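On the Naltley kit list, Sarla Sandhu wrote:

> Do we keep the slotted box on the back row, or swap it for the Montes tray? Mine won't fit either beside the cup. The draft gives 40 cm for the whole row.

Sarla,

Keep the box. The draft is wrong on the width and I'll fix it in revision 8.
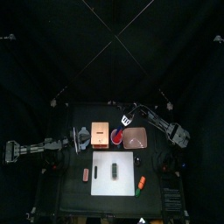 Row order should follow item 5 of the list, left to right. The box goes next to the cup, on the cup's left, and the shallow tray takes the place to the right of it. Leave the back edge clear of anything else.

The cutting board lies flat in front of the row, slot end away from you. 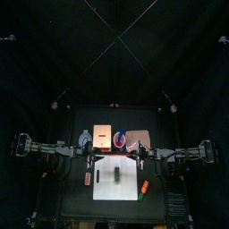

Utensils go in the cup handle down - the blue one can lean, but it shouldn't rest on the box.

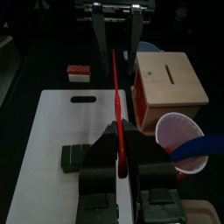
*Red stick over the board, wide end down.*

For the block with the red oval, stand it upright on the board, ahead of the cup.
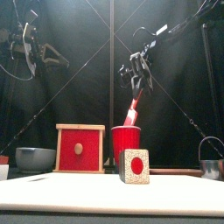

If your board is the Zondum one, check the length before you mark positions. The Illdale parts sheet (item 682) has the older size.

Dulce Arellano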